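HOME CARE AND ORGANIZATION
Unit 6 handout: Sorting and storing small household items
Instructor: Mwangi Urio
Bring this handout to the practical at Hudstead.

1. Terms used in this unit

Surface storage: anything kept on an open top, such as a table, counter or cabinet top.
Closed storage: drawers, cupboards and lidded boxes.
Holding box: an open box on the floor next to the work area. Items wait in it until they have been assigned a place. It is not permanent storage.

2. Order of work

Empty the drawer first and leave it pulled out. Check the corners at the back, where crumbs and paper scraps collect. Wipe the bottom, then the sides, then the front panel and the knob.

Clear one part of the top and keep it clear. You will need it for sorting. Students often spread things over the whole surface and then have nowhere to put the next item.

Work from the holding box to the top, and from the top to the final place. Do not go from the box straight into the drawer.

3. Where things go

Fresh fruit: open storage with air around it. Never a closed drawer. Apples are kept apart from other fruit if they will sit for more than a few days.
Bowls and cups: cupboard or shelf, right side up if used daily.
Sponges: out in the open until fully dry. A damp sponge in a drawer will smell and can mark the wood.
Water bottles: upright, cap closed.
Opened packages: fold the top over and clip it, or move the contents to a jar.

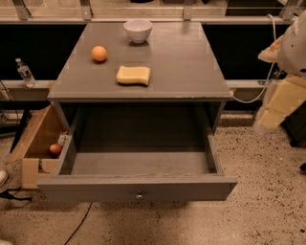 A drawer this wide should not be filled as one space. Use dividers or shallow trays, and put the items used most often toward the front. Heavy items go in the center so that the drawer runs evenly on both sides.

4. Practical

Work in pairs. Faraji Mabula will hand out the item lists. Each pair writes down the final place of every item and one reason for it. Write-ups should not be longer than 300 words. Give them to Gheorghița Stoica in room 1021 before you leave.

Reading for next unit: the Galar notes on shelf depth, first half only.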